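Publicado en mayo
23 veces compartido · 48 comentarios

Una pieza fuera de su sitio debería tener una cota

La automatización del desmontaje de ordenadores se discute casi siempre en términos de agarre: qué pinza, qué fuerza, qué tolerancia de aproximación. Las normas internas que he podido leer en los últimos años siguen el mismo sesgo. Dedican capítulos enteros al manipulador y despachan en un párrafo el lugar donde se deja la pieza una vez extraída. Sostengo que el orden de prioridades debería invertirse y que el útil de depósito merece el mismo rigor documental que el efector final.

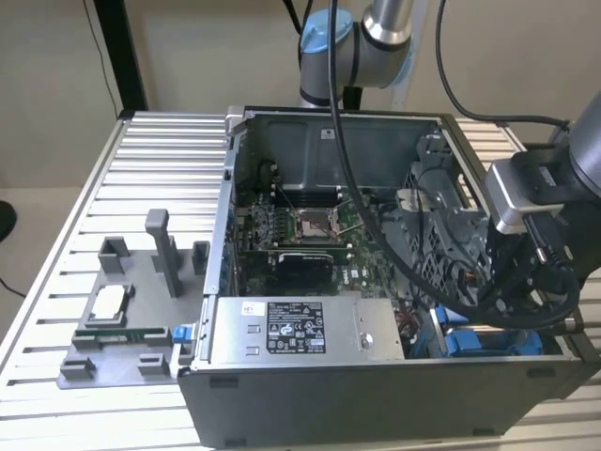

Eustaquio Bautista
Consultor de procesos de desmontaje automatizado en Skarkon

Parto de un caso corriente: una torre de sobremesa tumbada, sin tapa lateral, y a su lado una placa con alojamientos para el procesador, la memoria y el disco. La célula trabaja con dos sistemas de referencia, el del chasis y el del útil. El primero lo fija el fabricante del equipo y varía de un modelo a otro. El segundo lo fijamos nosotros. Resulta difícil de justificar que el segundo esté peor documentado que el primero, y es lo que encuentro en la mayoría de las instalaciones.

La guía de Gakivstead, que en España circula traducida y que muchos integradores adoptan sin cambios, ocupa 58 páginas. De ellas, 22 tratan del manipulador y una sola del útil, con la indicación de que debe ser «estable y adecuado a la pieza». Una frase así no se puede auditar. Un inspector no sabe qué medir y un proveedor no sabe qué incumple.

Propongo un mínimo exigible. Cada alojamiento debe tener un identificador, una cota de origen respecto a la mesa, una orientación nominal de la pieza y un criterio de asiento. El último punto es el que más resistencia provoca. Se suele dar por asentada una pieza cuando la pinza abre, y la apertura de la pinza informa del estado de la pinza. El criterio de asiento tiene que referirse a la pieza: altura de la cara superior, contacto en los apoyos previstos o una comprobación visual con umbral declarado.

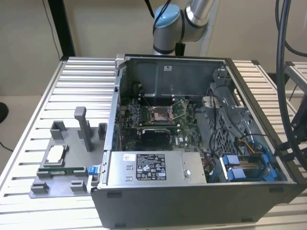 Torre abierta junto al útil de piezas. El zócalo del procesador, con la palanca levantada.

El zócalo abierto es el segundo asunto mal resuelto. Con el procesador fuera y la palanca levantada, el campo de contactos queda expuesto a todo lo que pase por encima: cables sueltos, un módulo mal sujeto, un tornillo. Las normas al uso prescriben protección antiestática y callan sobre la protección mecánica. La regla que defiendo es simple — ninguna trayectoria con carga cruza la vertical de un zócalo abierto, salvo que el plan lo declare y fije una altura mínima de paso. Si la geometría obliga a cruzar, se cubre el zócalo antes. El coste en tiempo de ciclo existe y hay que asumirlo cuando la placa está destinada a reutilización. Si va a trituración, la regla puede suspenderse, pero la suspensión debe constar por escrito en la orden de trabajo.

Imani Tanui, que revisó un borrador de este texto, objeta que una altura mínima fija penaliza a las células con poco recorrido vertical. Tiene razón en parte. Prefiero entonces que la altura se calcule a partir de la dimensión mayor de la pieza transportada, medida en la orientación real de agarre.

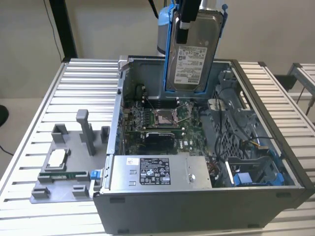
Esa orientación debe figurar en el plan junto al identificador del alojamiento de destino. Un disco de 3,5 pulgadas transportado de canto ocupa bastante más altura que el mismo disco tumbado, y un plan que solo registra el centro de la pinza no distingue un caso del otro. En la instalación de Carrillo revisé un registro de incidencias donde la mayoría de los roces con el borde del chasis procedía de esta omisión. El manipulador estaba dentro de tolerancia en todos ellos. Faltaba describir el volumen de lo que llevaba.

Tampoco conviene dejar los cables fuera de la norma. Los mazos de alimentación y de datos no tienen posición nominal, y el programador los trata como si no existieran hasta que uno se engancha. Basta con exigir una zona declarada de cableado libre y prohibir en ella los descensos a velocidad de traslado. Limusik lo aplica en su procedimiento interno con una cláusula de cuatro líneas, perfectamente auditable.
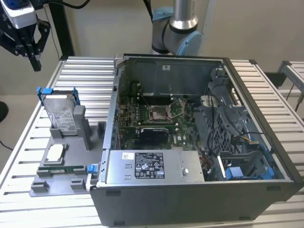 ¿Debe repetirse la verificación del útil cuando cambia el modelo de torre?

Depende de si cambia alguna pieza alojada. Si el disco, el soporte del disco, la memoria y el procesador conservan sus dimensiones, basta con verificar de nuevo la posición relativa entre chasis y útil. Si cambia una sola de ellas, se repite la comprobación de asiento del alojamiento afectado y se anota la revisión.

Queda la cuestión de quién firma. El integrador entrega la célula, el explotador cambia los modelos y el útil acaba sin responsable, con alojamientos añadidos o retocados que ningún plano recoge. Mi criterio es que el útil lleve número de revisión propio, visible en la base, y que el programa lo compruebe al arrancar. Una discrepancia entre ambos números debe impedir el ciclo automático. La objeción habitual es que esto detiene la producción por un trámite. Detiene una célula cuyo programa describe un útil distinto del que está montado, y no conozco ningún argumento técnico para dejarla funcionar.

Última actualización: mayo, 17:40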